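Minutes, Secondhand Sellers' Circle, 23/03/2026

I took the notes again, so blame me (Sumaiya) for any spelling. Present were Leandro Villanueva, Catalina Ibarra, Macarena Zabala, Delwyn Tuhiwai and me. We started late because Leandro had a buyer on the phone haggling over a turntable, and of course we all listened in.

1. Last month's minutes
Approved. Catalina wants it noted that she did mail the camera lens on time and it was the tracking page that was wrong. Noted!

2. Where to list
We've been going back and forth on Loresix versus Kinent for ages now. I like Loresix for laptops and anything with a serial number, and the photo upload is so much quicker on my old phone. Kinent has more people looking, but I get a lot of "is this still available" and then silence.
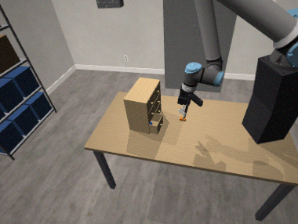
Anyway, my laptop went up on Loresix on a Thursday night with 3 days on the clock and no reserve, and I was a nervous wreck the whole time. It sold for more than I'd hoped — I'd have taken less, don't tell the buyer. Macarena thinks a longer auction would have done even better. We agreed she'll list her tablet for a full week and report back.

3. Shipping and boxes
I asked who still has bubble wrap, and the answer is all of us, way too much of it. Delwyn is ordering 1000 padded mailers from Branduver and we'll split the cost five ways. I said yes before hearing the price (typical me). 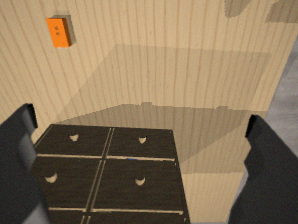

Delwyn said the mailers are fine for games and cables but he won't put a hard drive in one, and he'd like us all to stick to double boxes for drives. Catalina asked if that goes for memory cards too. It doesn't. Agreed by everyone, and I'll add it to our shipping sheet.

4. Returns
Leandro has 2 returns open, both from the same buyer, both "not as described." We read his listings out loud and they were perfectly clear to me, scratches and all. He'll answer through the site and keep it polite.
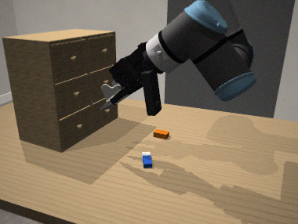 5. June swap night
I called Sepúlveda, the coffee place, and they'll let us have the back tables after closing. Bring chargers! Last time we had a whole pile of phones and no way to show a single one of them turning on. 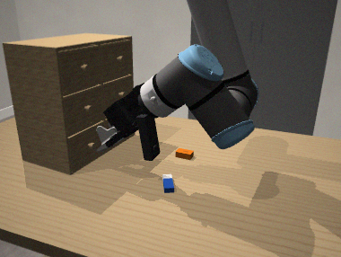

I also want a sign-up list this time, so I'm passing one around by email. Put down what you're bringing and whether it's for sale or trade. Macarena will do price tags, Catalina will bring the extension cords.

6. Anything else
Leandro asked about wiping old computers before a sale. Delwyn will walk us through it next meeting — bring your own machine, and back it up first, please.

To do: mailers (Delwyn), tablet listing (Macarena), shipping sheet and sign-up email (me).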